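22 May 2023

Up at six and out to the plot before the heat. The beans I put in along the back fence are showing, all but the end row, where something has been at the seed again. I resowed that row and laid the old chicken wire flat over it with a brick on each corner.
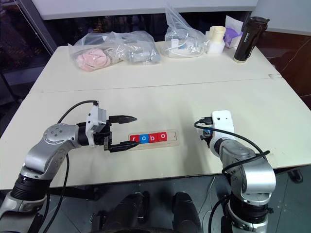
Letter blocks on the tray.

Slugs were bad overnight after the rain. I went along the lettuces with the bucket and then did the strawberries. The Siu plants (the ones I got as runners last August) are well ahead of the others and have fruit set already, still green and hard. The older bed is mostly leaf. I think it has had its time and I should dig it over in the fall and put the leeks there next year. I said the same last spring and then didn't do it.

Raquel Quintela came by at nine with the tomato plants she promised. She had too many Skonar and wanted rid of them before they got leggy. I took three for the greenhouse and put them straight into the big pots by the door. She says they want a deep pot and not much feed until the first truss. I had been feeding mine from the start, so that may be what went wrong last year, all that growth and hardly a tomato on them. I gave her rhubarb and the spare roll of netting.

We talked about the water. The tank at the top end of Wivcombe is still leaking at the tap and the barrel under it fills up by lunchtime. Raquel has written to the office twice. I said I would look at the washer myself, but it is an odd size and I don't have one. Tried wrapping it with tape – held for an hour, then dripping again.

Home for lunch. Cheese and the last of the soup. Slept in the chair longer than I meant to.

In the afternoon I finally went through the shed receipts. I have spent 161 dollars since the start of the year, most of it on compost and the new fork. The fork was worth it. The compost was not. It is full of bark and sticks and dries out on top while it stays soaked underneath. I won't buy Clistier again. Next time I'll go in with Hiu-tung Wu on a load from the farm and we can split the delivery.

Hiu-tung phoned at five about that very thing. He thinks the farm will let us have up to 3 yards if we take it all in one drop. The trouble is where to put it. My end of the path is narrow and the gate only opens halfway because of the root. He is going to measure his side. I also asked him about his onions, which have the white rot again. He is pulling all of them and putting that bed down to grass.

Went back up after supper to close the greenhouse. The Skonar had drooped a little but nothing to worry about after a move. Watered them again. Heard the cuckoo over by the quarry, the first I've noticed this year, and stood at the gate until it quit.

To do: washer for the tap. String. Thin the carrots. Ring my sister about the weekend.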